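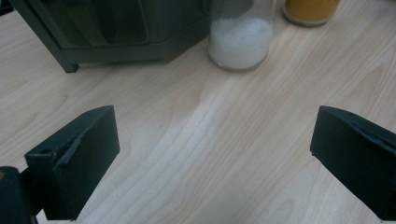

Kitchen > Storage & Shelves > Jars and Tins

Jars out on the table: how I stopped losing the sugar

I used to be a packet person. Everything stayed in the bag it came in, rolled down and held with a clothes peg, and went into the cupboard over the kettle where it promptly fell on somebody. Then we moved to the flat in Gerisville, which has one and a half kitchen cupboards (the half has a gas pipe in it), and I had to think again. So now the things I use every day live in glass jars along the back of the kitchen table, and the front of the table is for working on.

I've been doing it this way for three years and people do ask, so I've put down what I've learned, mostly by getting it wrong.

Clear glass, every time

I started with some lovely enamel tins. Gorgeous things, and I put salt in the custard twice in one August. With clear glass you at least have a chance. Coarse salt and coarse sugar still look far too alike for my liking, so anything white gets a label on the lid AND one on the side. Yellow and orange things look after themselves - polenta, red lentils, turmeric - although I did once confuse polenta and custard powder, and I can tell you that custard powder does not make a good crust on fish.

Parcel tape and a biro will do for labels. I've tried the chalky ones and they rub off on your fingers.

Washing and drying old jars

Most of mine held something else first. Soak them in hot water with washing-up liquid, overnight if the label is stubborn, then rub the gluey bit with a drop of cooking oil and wash again. If you can still smell pickled onion, put a spoonful of bicarb in, fill with warm water and leave it till the next day. Lids hold on to smells much longer than glass does, and some never let go. I throw those lids out and use the jar for wooden spoons.

Drying matters more than washing! I stand mine upside down on a rack until they look dry, then turn them the right way up and leave them open for another day. One damp jar turned a whole bag of sugar into a doorstop.

When it goes hard anyway

Salt clumps in our kitchen every winter, because the window steams up and the table is right underneath it. A few grains of dry rice at the bottom of the jar help. For sugar that has set solid, tip the lump into a freezer bag, wrap it in a tea towel and go at it with a rolling pin. Brown sugar is different: it wants moisture, so put a slice of bread in with it overnight and it'll be soft by breakfast. My neighbour Araceli Echevarría uses a strip of orange peel, which smells nicer, but I always seem to find it in my tea.

How much to put in

Fill to the shoulder of the jar and stop. If you go right up to the rim you can't get a spoon in without losing half of it on the table, and it all ends up down the join. My everyday sugar jar takes 800 grams like that and the salt one takes 200, and whatever's left in the packet goes on the top shelf with its top folded over.

Never pour new on top of old. Tip the old stuff into a bowl, fill from the new packet, then put the old back on top so that it gets used first. With salt it makes no odds, but with flour and lentils it really does.

Keeping them at the back

A jar at the edge of a table is a jar on the floor, sooner or later. Push them right back in a line and keep the whole front clear for chopping and rolling out. I wipe under them when I wipe everything else, which means lifting each one, and yes it's a bore, but a gritty ring of sugar under a glass jar will scratch wood. Ask me how I know.

Our table is pale wood and shows everything. Turmeric is the worst. If you spill it dry, don't go near it with a wet cloth - brush it up with a dry pastry brush first and then wipe. For rings and dull patches I use a little food-safe oil on an old sock, going along the grain, and leave it overnight before anything goes back. Follow the curves of the grain where it bends and you won't get those smeary streaks.

Keep them out of full sun, too. Spices fade on a bright table, and after a couple of months my paprika tasted of dust. I only put a small amount in the jar now and keep the rest in the dark.

A reader's tip

Aparecida Lopes wrote to say she sticks the cooking instructions, cut off the packet, to the underside of each lid. I've pinched this for rice and pearl barley and haven't had to guess since. She also writes the use-by date on the bottom of the jar in wax crayon, and it comes off with a bit of hot water.

Next time I'll do the cupboard with the gas pipe, if I can face it.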